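Kilthorpe Shorts: anyone else unimpressed with the shortlist?

reelcount
So the Kilthorpe list went up last night. 2,102 submissions, they say, and four films in each category. I've seen two of the documentary picks already, because both played Kodotmont last fall. With that many entries, how do the same titles keep landing everywhere? I'd like to know how many of those files got opened past the first minute.

gaffertape_al
They have 10 screeners. Do the math. That's 210 films each if every film gets watched once, and they claim every film gets watched twice.

slowdissolve
Shorts, though. I screened for a smaller festival and did more than that over a winter, evenings only. It's tiring but it's doable. I don't buy that they're skipping films.

reelcount
Doable if they started on time. Entries closed in February and the list was out before the end of the next month. My own film was on the Pfister portal that whole time, and the view counter sat at zero until the last week.

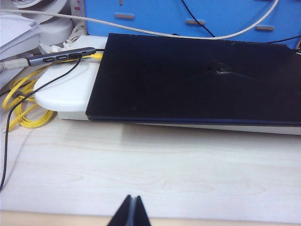
Then it went to one view, which ran for 4 minutes of a film that's three times that long. Twice, my foot.

slowdissolve
The Pfister counter doesn't log downloads. Lots of screeners pull the file and watch it offline. I wouldn't hang a case on that number.

gaffertape_al
Then why show it to people who paid an entry fee?

mothlight22
Clerkosent had this same fight a while back and ended up posting their screening rules: who watches, how long before they can bail, what happens when two scores are far apart. Entries didn't drop. I'm not saying Kilthorpe is crooked, but "discussed at length" tells me nothing.

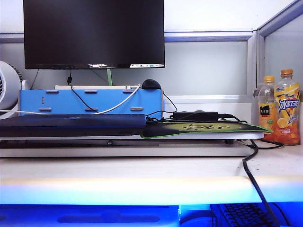
I'd settle for a yes or no on whether the invited films go through the same pile as the rest of us. I asked by email and got the press release back.

slowdissolve
OK, that one I'd like answered too. I still think the animation picks are strong this year.

reelcount
Animation is fine. Didn't say it wasn't. I'm skipping next year unless the fee comes down — and I said that last year, so take it for what it's worth.

gaffertape_al
See you in the entry queue then.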